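Home | Datasets | Notes | Archive
June -- by the Lotora maintainers
Filed under: Data cards / Music / Celebrity figures

# Lotora Net Worth Claims

Lotora is a table of published net worth claims for singers, rappers and producers. It does not tell you what anyone is worth. Please read that sentence again before you open an issue.

## What's in it

2,744 claims covering 399 performers, copied from 526 web pages. Each row has the performer's stage name, the amount as printed, the amount as a plain number, the month the page says it was updated, and whatever source the page gives. The source column is mostly blank. When it isn't, it usually points to another page in the table.

## Where the numbers come from

We don't know, and we doubt many of the pages do either. A typical entry says "estimated" and leaves it there. Record sales, tour income, publishing splits, taxes, managers' cuts and divorces are private for nearly everyone in the list. A page that gives a figure to the nearest million without showing any of those is guessing, or copying a guess.

The Karpenko script groups claims that share the same amount and much the same wording. Treat each group as one claim. We would not call five matching pages five sources, although plenty of people have written to us doing exactly that.

## Known problems

- Stage names collide. We split the ones we caught.
- "Updated" dates are often changed while the text stays the same. Don't build a time series on them -- you will get a flat line with sudden jumps, and the jumps mean nothing.
- Amounts in other currencies are kept as printed and are missing from the plain number column.
- 700 rows give a range. We store the low and high ends and leave the middle alone.
- Birth dates and album years were dropped after version 1. Too many were wrong.

## Uses

Fine for studying how a number spreads from site to site. Poor for ranking artists, and useless for anything with money riding on it. An older release, Plullcombe, had a "confidence" score for each row. It was computed from how many pages agreed, so it rewarded copying, and we took it out.

## Files

`claims.csv` has the rows, `groups.csv` has the Karpenko output, and `pages.csv` lists the pages. Trever, the small viewer, reads all three but is slow on the full table.

## License

Our notes and groupings are free to reuse with credit. The quoted text belongs to whoever wrote it first, if you can work out who that was.
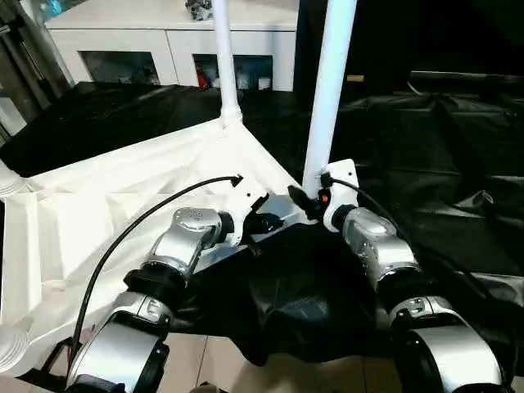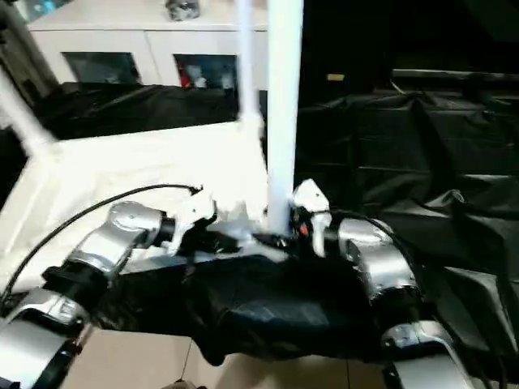 *Second picture: two arms holding up a black cloth.*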